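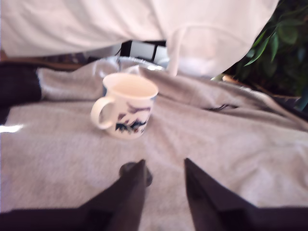
April, 7:40 a.m. — cooling runs on stoneware mugs, second set

Picking up from the last entry. Question is still how much of the early heat loss in the Msimang mugs goes into the wall of the cup and how much leaves through the open top. The first set was no use for this because I poured from the kettle at a different height each time and did not log the room.

Setup today: four mugs from the same Msimang batch, unglazed foot, same nominal wall. Water from the Stornus kettle, held at the boil for one minute, then poured in one go. Fill mass 293 g, checked on the bench scale before the probe goes in. Probe is the Trutell thin one, clipped to a wire bridge over the rim so the tip sits at mid-depth and clear of the wall. Logger set to one reading per second. Room at 26 C by the wall thermometer, which is warmer than I would like. Windows shut, fan off.

Run 1, bare mug on the steel bench. Steep drop in the first two minutes, then the usual slow curve. Discarded the first ten seconds, probe still catching up.

Run 2, bare mug on a cork tile. The early drop looks the same as run 1 to the eye. The curves separate later, cork above steel the whole way. So the bench matters, but only once the wall has come up to temperature. Sylvain Chevalier predicted this at lunch and I owe him a coffee.

Run 3, preheated mug on cork. Filled with hot water, stood for three minutes, emptied, wiped, refilled to mass. The early drop is much smaller. Most of what I was calling surface loss in the first set was the cup soaking up heat.

Run 4, preheated, on cork, with a disk of Clolta film over the rim and a slit for the probe. The slow part of the curve flattens a lot. Evaporation is clearly the main term after the first few minutes. The film sagged near the end and may have touched the water. Repeat with a rigid lid.

Run 5, same as run 4 but the logger stopped at 512 readings. Memory was not cleared from the earlier run. Data up to that point is fine, the tail is missing. Note for whoever uses it next: hold the left button until the display blanks, a short press only clears the screen.

Fitting. A single exponential does not fit any of the unheated runs, as expected. Two terms fit run 1 and run 2 well, with the short time constant nearly equal between them. For run 3 the short term is small enough that the fit wanders depending on the starting guess. I fixed it at the run 1 value and fitted only the amplitude. Not elegant, but the residuals are flat after the first minute.

Residuals on run 4 show a slow wave. It could be the film, or the heating in the building cycling. The room log has a sensor resolution too coarse to tell. Borrow the better one from upstairs.

Wall thickness: calipers at three heights on each mug. Mug C is thicker near the foot than the other three. It was used in run 2, so the run 1 / run 2 comparison is not as clean as I wrote above. Redo both with mug A.

Scale drifted between runs 3 and 4. Re-zeroed and checked against the 500 g weight, reads correctly now. The fill masses for runs 1 to 3 are probably fine but I have marked them in the sheet.

To do:
Repeat runs 1 and 2 with mug A, three times each.
Cut a rigid lid, drill for the probe.
Weigh mug and water before and after, to get the evaporated mass directly.
Try a half fill — wall share should go up.
Ask Sylvain for his script for the two-term fit, mine is slow.

Files are in the cooling folder, set 2, named by run number. Run 5 is marked partial.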